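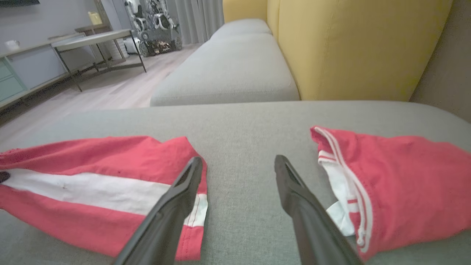
I went back to school in December, at an age when most of my friends are helping their own kids fill out college applications. Nothing grand – a night class in bookkeeping at Dorau Community College, two evenings a week, six months start to finish. I paid $587 for it, and I thought long and hard before I typed in my card number.

Last updated 19th May

The first night I got lost twice. The room number on my email was for the old Hostness building, which has been closed for a while now, and by the time I found the right door everyone had picked a seat and I got the one by the radiator (I've sat there ever since, it's mine now). We were sixteen to sixty, or so it looked to me, and every one of us had brought a brand-new notebook. I loved that!

Search this site Search

What I'd forgotten is how tiring it is to be taught. At work I know what I'm doing most of the time. In class I'd be nodding along about accruals and then look down and see I'd written the same word two times in a row. The homework goes through a program called Zasex, and it logs you out if you stop to think for too long, so I learned to do my sums on paper first.

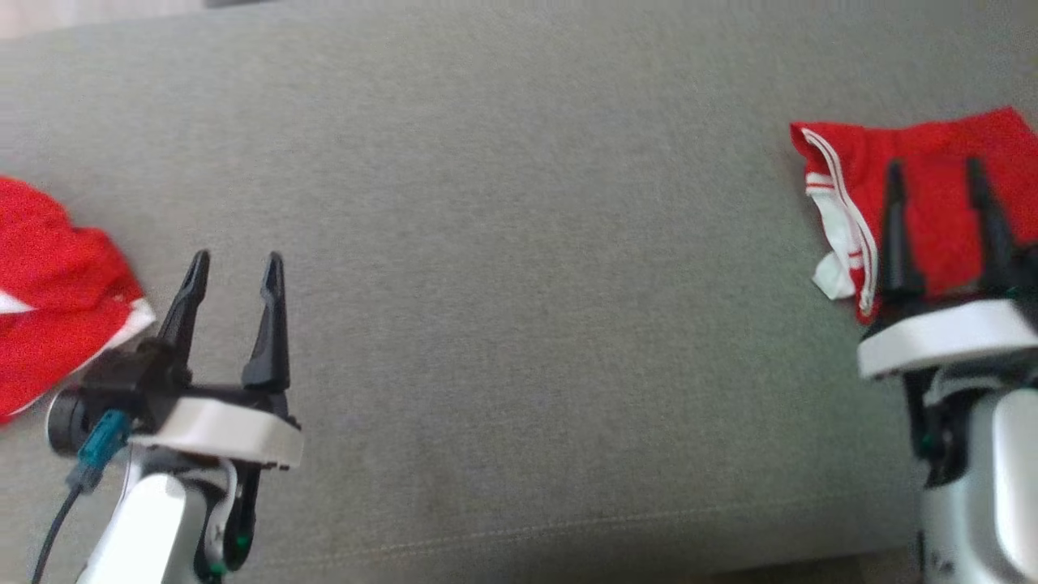

The midterm was the low point. I studied on the bus and over lunch, and I still blanked on the second page – just sat there listening to the heater tick. I passed, but not by much. My sister-in-law took me out for noodles at Jeon afterward and wouldn't let me talk about it until we'd ordered.

I have one more exam to go and I've already been looking at the payroll course for the fall. It meets in the same room. I checked.

Sign up for our newsletter. By using this site you agree to our use of cookies. Accept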